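Momora Desk with Hutch – Set-up and Care Guide

Section 4: Placing the desk and arranging the hutch

Revised Aug 27, 2020

Read this section after the desk and hutch are fully assembled (Section 3). All screws should be tight and the hutch should be fixed to the rear edge of the desktop before the desk is moved to its final position.

4.1 Choosing the position

1. Pick a wall that is flat and clear of baseboard heaters. The hutch is designed to stand with its back to a wall and must not be used in the middle of a room.

2. Find the nearest wall outlet. The best position leaves the outlet to the left or right of the desk, where you can reach it without moving anything. If the outlet will be behind the desk, plug in your power strip before you push the desk back.

3. Check the floor with a level. The feet can correct a difference of up to 6 mm from one corner to another. If the floor slopes more than this, choose another spot.

4. Allow enough room in front of the desk for the chair and for the lower drawer unit to open all the way.

Note: If part of your floor is covered with a mat or rug, stand all the legs on the same surface. A desk with two legs on a mat and two on tile will rock, and the drawers may drift open.

4.2 Moving the desk

CAUTION: Two people are needed. Do not lift the desk by the hutch. The hutch fasteners are not made to carry the weight of the desk.

1. Empty the hutch and both drawer units.

2. Tape the drawers closed with painter's tape. Do not use packing tape – it can pull the finish off the wood-grain surface.

3. With one person at each end, grip the desktop from underneath, close to the legs, and lift together.

4. Set the desk down 17 cm from the wall. Leave it there until the cables are done (4.3).

5. Remove the tape.

4.3 Running cables

The back panel of the hutch has a round cable hole in the lower section. It is sized for lamp cords, phone chargers and most laptop plugs.

1. Pass the plug end of each cable through the hole from the front.

2. If a plug is too large to fit, run that cable around the side of the hutch. Do not enlarge the hole. Cutting the back panel weakens it and ends the warranty.

3. Gather the cables behind the desk and tie them loosely. Leave enough slack for the lamp or laptop to be moved on the desktop.

4. Push the desk back to the wall. Look behind it as you go and make sure no cable is caught under a leg.

5. Adjust the feet until the desk no longer rocks. Turn clockwise to raise and counterclockwise to lower.

CAUTION: Never run a power cord under a desk leg or a chair wheel. Cords for other appliances in the room should lie flat and out of the path between the desk and the door.

4.4 Fixing the hutch to the wall

The wall bracket is in the bag marked Pronent, with the longer screws. Use it even if the hutch feels steady.

1. Hold the bracket against the top rear edge of the hutch and mark the wall through the slot. On a level floor the mark should be close to 1,190 mm high.

2. Drill the wall and insert the anchor. The anchor supplied is for solid walls only. For drywall, buy a suitable anchor from a hardware store.

3. Fasten the bracket to the wall first, then to the hutch. Tighten by hand.

4.5 Arranging the compartments

Put heavy things low and light things high. Boxes, binders and stacks of paper belong in the lower section or in the drawers. The upper row of compartments is meant for small boxes and a few books.

1. Store large books flat if they are too tall to stand upright in a cubby. Keep the spine facing out so the title can be read.

2. Place boxes in the middle cubby of the upper row, with the front of the box in line with the shelf edge.

3. Use the narrow cubby on the right for papers, envelopes and slim notebooks.

4. Keep the top of the hutch for light items only.

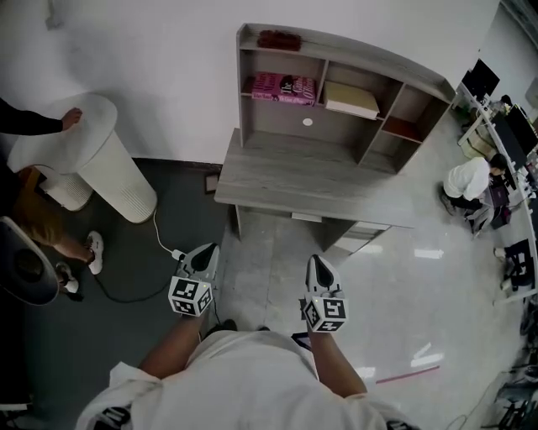 The load limit for each upper compartment is 6 kg, spread evenly. The top surface has the same limit across its whole width. If a shelf begins to bow, take everything off it, turn it over and load it more lightly.

Note: The shelf board in the narrow cubby is sold in more than one color. The Boonchu board fits all versions of the hutch and is not required to match the desk.

4.6 Other items near the desk

1. Keep floor-standing appliances such as air purifiers, fans and heaters at least 26 cm from the side of the desk, or farther if the appliance's own manual says so. Warm air blown at one panel for long periods can lift the edging.

2. Do not push an appliance against a drawer front.

3. Place humidifiers on the far side of the room. The back panel is the part most easily damaged by damp.

4.7 Routine care

Dust the hutch from the top down with a soft brush or dry cloth. Wipe marks off the desktop with a damp cloth and dry it right away. Do not use bleach, scouring powder or glass cleaner.

Check the wall bracket and the feet twice a year, in February and again six months later, and any time the desk has been moved.

Spare feet, brackets and shelf boards can be ordered through Nerkura. Have the part number from the parts list in Section 2 ready when you order.

Continue to Section 5: Adjusting and removing the drawers.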